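机器人小屋的一天：两条手臂是怎样安装和照看的

你可能见过会跳舞的机器人，也可能见过送餐的机器人。还有一种机器人没有脚，也不会走路，只有手臂。它们住在一间小小的工作间里，练习拿东西、放东西。我们来认识其中一间，它的名字叫“塔克”（Tak）。

先装横梁

机器人手臂动起来很有劲。如果底座没有固定好，手臂一伸，整个身子就会跟着晃。所以安装塔克的第一步是装横梁。横梁是一根长长的铝型材，上面有一道道凹槽，横着架在工作间的最前面。每条手臂的脚下有一块黑色的安装板，安装板用螺栓固定在横梁上。

拧螺栓也有讲究。要先把所有螺栓都轻轻拧上，再一个一个拧紧。如果一开始就把一边拧死，另一边的孔可能会对不齐。

再接电线

手臂里面有电动机，也就是让关节转动的部件。电动机要用电，还要听命令，这些都靠电线来传送。电线不能拉得太紧，因为手臂弯曲和伸直的时候，电线也要跟着动。电线也不能拖得太长，不然会被夹住或者缠住。

横梁旁边装有小小的绿色电路板，板上有一盏小灯。绿灯亮着，说明电路板已经通电。检查塔克的人每天早上都会先看灯，再开动手臂。

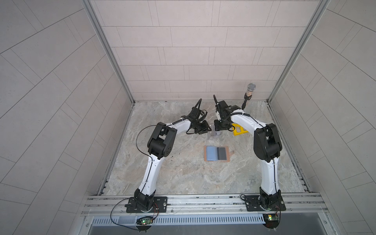
两条手臂的夹爪伸向工作间后部，前方的两块电路板上亮着绿灯。

给手臂找“零点”

人闭上眼睛，也大概知道自己的手在哪里。机器人手臂要靠数字才能知道。装好以后，工作人员会把每个关节转到一个规定的位置，告诉电脑：“从这里开始算。”这个位置叫作零点。零点如果不准，夹爪就会抓偏。

塔克有两条手臂，所以要分别找零点。接着还要让它们慢慢靠近，看看会不会碰到一起。这一步速度一定要慢，旁边的人要守着停止按钮。

平时怎么照看

塔克每工作200小时，就要做一次小保养：

看一看电线的外皮有没有磨破。
摸一摸螺栓有没有松动。
擦一擦夹爪，把灰尘清理干净。
扫一扫台面，不让碎屑留在上面。

做这些事以前，必须先关掉电源。

工作满3000小时，还要做一次大保养。这时要把手臂从横梁上拆下来，检查每个关节。大保养一般安排在8月，一共要用14天。换上新零件以后，零点要重新找一遍。

小词典

关节：手臂上可以转动的地方。
夹爪：手臂末端用来抓东西的部分。
铝型材：用铝做成的长条，常用来搭架子。

给小读者的提醒：看到正在工作的机器人手臂，请站在黄线外面，不要把手伸进去。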